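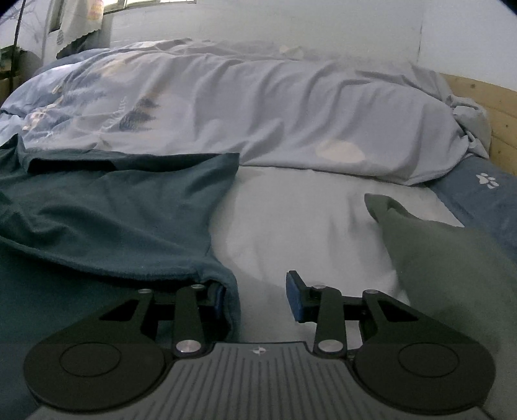

*Pinch on the teal blanket, left pad. Duvet is out of the task.*

## Gripper width signal doesn't separate "cloth pinched" from "fingers just closed"

**Margus Ramanauskas**

Student project for the Pridilar course, bedding task. We record demonstrations with the hand-held gripper and train a small policy on them afterward. The task is to take the blanket by its edge, pull it straight over the white sheet, and release. The pillows and the duvet stay where they are.

We have 126 demonstrations. The course asks for 200, due at the end of March. Before recording the rest I ran our segmentation script over what we have. It splits each demonstration into approach, grasp, drag and release. In 58 of them the grasp segment is missing or starts in the wrong place.

The script uses finger width only:

- width below threshold for five samples in a row: grasp starts
- width above threshold for five samples in a row: grasp ends

It works on the foam blocks from the first assignment. On the blanket it does not. One layer of the fabric compresses so far that the width is within noise of fully closed. Two or three bunched layers hold the fingers far enough apart that the threshold is never crossed. If I raise the threshold to catch the bunched case, part of the approach is labeled as grasp, as some of us travel with the fingers half closed.

Width is logged at 200 Hz and low-pass filtered in Lorkinar before export. There is no force sensor on our unit, and we can't add one.

Is there a standard way to label this without going through every recording by hand? And can the 58 be saved, or do they need to be recorded again?

---

**seam_allowance**

Don't threshold the width. Threshold its rate of change, then check for a plateau.

When the fingers meet anything, cloth or each other, the closing speed drops to near zero. That event is easy to find whether you have one layer or a wad of them. Procedure:

1. Differentiate the width. Use the unfiltered signal if Lorkinar lets you export it. The default filter smears the stop over several samples.
2. Find each interval where the closing speed exceeds a minimum and then falls to near zero. The end of that interval is a candidate grasp.
3. Keep the candidate if the width then stays flat for at least 0.3 s.
4. Grasp ends at the first sustained opening after the plateau.

Traveling with half-closed fingers also gives a plateau, so you need one more condition. Use the tool pose. In a grasp-and-drag the tool is close to the mattress plane when the fingers stop. In travel it is higher. Fit the mattress plane once per session from a few touch points and require the stop to happen within a few centimeters of it.

This finds contact events. It does not tell you whether cloth is between the pads. For a class project I would check that by eye, one still per candidate, taken 0.2 s after the stop. Dark blue pads against a dark teal blanket are not much contrast, so I wouldn't spend time on a color mask. At one still each it's an hour of clicking.

On the 58: they are mislabeled, and the recordings may be fine. Rerun the segmentation before you record anything again.

---

**Akyol_bench3**

Use a lighter blanket. We had the same thing in the Seteritz club and swapped to a white fleece, problem went away

---

**Margus Ramanauskas**

A white blanket on a white sheet would be worse for us, the hem has to be visible to the policy. Also the width signal doesn't depend on color.

The rate method is running now. Unfiltered export is under Advanced in Lorkinar, off by default. I set the plane margin to 4 cm. The remaining failures are recordings where the operator closed, opened slightly, and closed again to get a better hold. The script sees two grasps there.

---

**seam_allowance**

Merge two grasps if the gap is under half a second and the tool moved less than a centimeter between them. Keep the first start time and the second end time. Mark them as regrasps in the metadata — you may want to drop them from training later, and it's tedious to find them again.

---

**Margus Ramanauskas**

Merged, that handles all but a few. I'll label those by hand on Thursday and record the rest with the fingers fully open during travel.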